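Putting the old tower back together

I spent most of April with a computer in pieces on the table. It's an old tower I bought from Agnes Strand when she closed her office in Lelladwood, and it had started shutting itself off in the afternoons. I figured it was dust, so I took it apart.

The inside was worse than I expected. I cleaned the fans with a paintbrush and a can of air, then put in a 600 watt power supply to replace the old one, which rattled. That part took an evening.

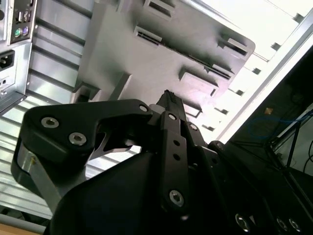
Plastic panels are what slow me down on any case. Screws are easy, but clips have to be lined up before you push, and if one is off, the whole panel bows. I broke 3 of them on my last computer by hitting it with the heel of my hand. Now I start at one end and press a clip at a time until I hear it snap.

Isamu Mizuno told me to warm stiff plastic with a hair dryer first. I tried that on a spare panel and couldn't tell much difference, but the room was already warm.

The tower has run for 12 days without shutting off. I still have 4 screws left over in a jar lid, and I'm going to look for where they go this weekend.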